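Notas para a palestra "Dobrar, alisar, empilhar: as máquinas já dão conta?"
Maribel Palomino
Encontro aberto de automação, Midberg, sábado, 24 de agosto de 2024

Abertura (falar devagar, esperar o pessoal sentar)

Boa tarde! Que bom ver tanta gente num sábado. Eu trabalho com automação desde que saí da faculdade, primeiro em embalagem, depois em costura industrial, e faz um tempo que a minha cabeça não sai da cozinha e da lavanderia. A pergunta de hoje é simples de dizer: uma máquina já consegue fazer o serviço miúdo, aquele de casa e de oficina pequena, que a gente faz conversando e sem olhar direito para as mãos?

Minha resposta curta: algumas partes, sim, e cada ano mais. O serviço inteiro, do começo ao fim, numa bancada comum, ainda não. E eu acho essa fase uma delícia, a mais divertida em que já trabalhei.

Pedir que levantem a mão: quem dobrou alguma coisa de pano esta semana? (Vai ser quase todo mundo.) Quem saberia escrever o passo a passo para uma máquina? (Esperar. Deixar o silêncio durar um pouquinho.)

1. Por que pano

Caixa é fácil de amar. Caixa tem canto, tem face, fica do jeito que você largou. Na Valderrama, onde passei três anos na linha de papelão, a gente programava a pegada uma vez e ela servia o turno inteiro. Aí me chamaram para olhar uma célula que mexia com tecido e eu levei um susto. Você pega uma ponta e a outra ponta muda de lugar. Você solta e ele assenta de um jeito que ninguém pediu.

O termo técnico é objeto deformável. Não precisa decorar. O que importa é que, para descrever uma caixa no espaço, bastam a posição e o giro, seis números. Para descrever um pano amassado, não há lista curta. Cada ruga é um pedaço da resposta.

E tem a questão de esconder. Quando a gente dobra, uma parte do tecido some embaixo da outra. A pessoa continua sabendo onde está a beirada coberta. A câmera só tem o que está à vista, então o sistema precisa carregar alguma memória do que acabou de fazer.
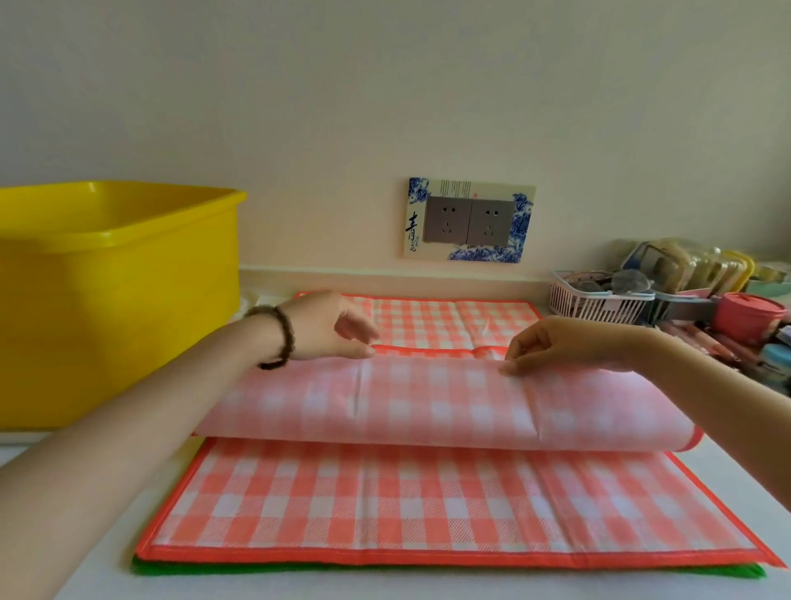

Reparem numa coisa quando forem para casa: vocês quase nunca dobram com a mão inteira. É ponta de dedo, é beliscão na costura. A beirada com viés é um presente para qualquer garra, porque é mais grossa, mais firme e costuma ter cor diferente do resto. Quando me perguntam por onde começar um projeto com tecido, eu digo: comece por peças debruadas. Pano de prato com acabamento, jogo americano, organizador. Deixe a camiseta velha e mole para o segundo ano.

O xadrez também ajuda, e bastante. Um padrão regular é quase uma régua impressa. Se os quadradinhos entortam, o tecido entortou. Tem colega meu que torce o nariz e diz que isso é trapaça, que o sistema bom tem de funcionar com pano liso e preto. Eu concordo que um dia vai ter de funcionar. Mas aproveitar o que a casa já oferece é engenharia também!

(Se alguém perguntar sobre transparência: tecido fino contra a luz confunde a leitura de profundidade. Falar com calma, é assunto bom.)

2. Alisar é uma tarefa

Essa parte eu adoro. Quando a gente lista as etapas de um serviço, escreve "abrir", "dobrar", "guardar". Ninguém escreve "alisar". E é o gesto que as mãos mais repetem.

Alisar exige encostar com uma força que não é grande nem pequena, deslizar e sentir se o tecido está indo junto ou ficando para trás. Se aperta demais, arrasta a peça toda. Se aperta de menos, passa por cima da ruga sem fazer nada. Para braço industrial clássico, que foi criado para ir a um ponto e parar nele, isso era quase um insulto. Com controle de força decente no punho, a coisa muda de figura. Na bancada de testes da Nullham eu vi um braço alisar uma toalha plana de modo bem aceitável, devagar, mas bem aceitável. Saí de lá sorrindo feito boba.

Agora acrescente bolsos. Um organizador de parede tem camadas costuradas umas sobre as outras, e cada camada pode enrugar por conta própria. O bolso de cima pode estar perfeito e o de baixo, embolado.
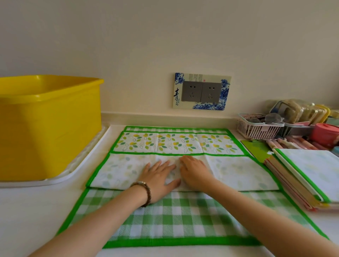
Mãos espalmadas sobre o bolso grande de um organizador de tecido, com viés verde em volta.

Pensem no que seria preciso para automatizar só esse gesto. Primeiro, reconhecer que existe um bolso, que aquilo não é estampa nem outro pano por cima. Segundo, decidir em que direção empurrar. Do meio para fora costuma funcionar, mas depende da costura. Terceiro, saber a hora de parar, e aí mora o meu problema preferido: quando é que está liso o bastante?

Numa fábrica a gente escreve um número para isso. Em casa, cada pessoa tem o seu. Minha mãe não deixa passar nada, eu deixo passar quase tudo. Uma máquina doméstica vai ter de conviver com as duas.

3. A bancada de verdade

Em laboratório a mesa é limpa. Tem o pano, tem o fundo neutro, tem a luz ajustada. Em cozinha a bancada tem vida própria: bacia, cesto com miudezas, potes, tomada na parede. O espaço livre é o que sobrou, e a pessoa se encaixa nele sem reclamar.

Contar a história da Fudley. Fizemos um ensaio de dobra com 464 tentativas, numa bancada desimpedida, e depois repetimos 200 delas com objetos nas laterais. O braço era o mesmo, os panos eram os mesmos. O que mais mudou foi o caminho do cotovelo. O sistema ficou tímido, vinha sempre por cima e largava o tecido antes da hora. A gente tinha passado meses pensando na pegada e quase nada no cotovelo. Foi uma aula.

(Não mostrar gráfico. O pessoal do fundo não enxerga, e o gráfico é feio mesmo.)

Outra coisa da bancada de verdade é que as peças se acumulam. Quem trabalha com pano vai empilhando. Peça pequena em cima de peça grande, verde em cima de verde, xadrez em cima de xadrez. Para uma pessoa, separar uma da outra leva um instante. Para a visão da máquina, mesma cor e mesmo padrão é um convite ao erro.

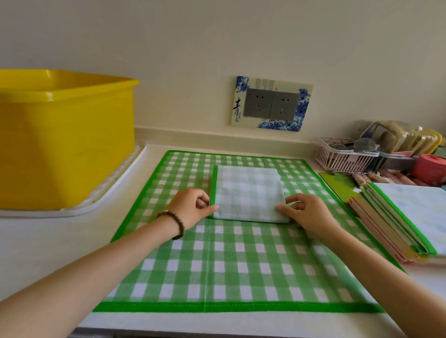 E quem segura o quê? Com duas mãos, uma pode servir de peso enquanto a outra puxa. Elas trocam de papel o tempo todo, sem combinar nada. Boa parte dos sistemas que eu conheço ainda trata os dois braços como dois funcionários educados, um espera o outro terminar. Os mais novos, treinados a partir de gente fazendo o serviço, já começam a misturar os papéis, e quando dá certo é bonito de ver. Dá vontade de bater palma no meio do laboratório. (Eu bati.)

4. Onde eu apostaria

Se alguém aqui tem oficina pequena de costura, minha sugestão é olhar primeiro para o fim da linha. Peças iguais, já acabadas, que precisam ser dobradas no mesmo tamanho e empilhadas. Ali a variação é baixa e um erro custa pouco: desdobra e faz de novo. Uma célula modesta, com alguém por perto para acudir, já pode render um bom piloto.

Para casa, eu teria mais paciência. O robô que tira o pano do cesto, descobre o que é, acha a frente, alisa, dobra e guarda na gaveta certa junta uma porção de problemas, e a falha de um estraga o seguinte. Se cada etapa acerta quase sempre, a corrente inteira ainda falha mais do que uma família toleraria. Mostrar com os dedos, etapa por etapa. Costuma arrancar risada.

O que me anima é o tamanho das perguntas. Já passamos do "será que ele enxerga o pano?". Agora a conversa é sobre pressão, sobre ordem dos gestos, sobre a hora de largar. São perguntas de quem está chegando perto.

Perguntas que devem aparecer

Sobre preço: dizer que varia demais e que prefiro não chutar. Oferecer conversar no café.

Sobre emprego: levar a sério, não fugir. Contar que nas oficinas que visitei a dobra é o serviço que sobra para o fim do dia, quando todo mundo está cansado, e que a decisão do que automatizar tem de passar por quem faz.

Sobre luvas com sensores: sim, já experimentei, 24 sessões. Esquentam a mão e atrapalham justo o beliscão fino. Sem luva o gesto sai mais natural.

Sobre lençol de elástico: rir junto. Depois dizer que em setembro começo uma rodada só com ele e que aceito ajuda.

Lembrar de agradecer à equipe do som e devolver o microfone de lapela.

Itens relacionados
Garras macias para tecido fino: notas da oficina
Costura e visão computacional, parte 2
O que aprendemos empilhando toalhas na Nullham
Programação de setembro em Midberg
Como montar uma bancada de testes em casa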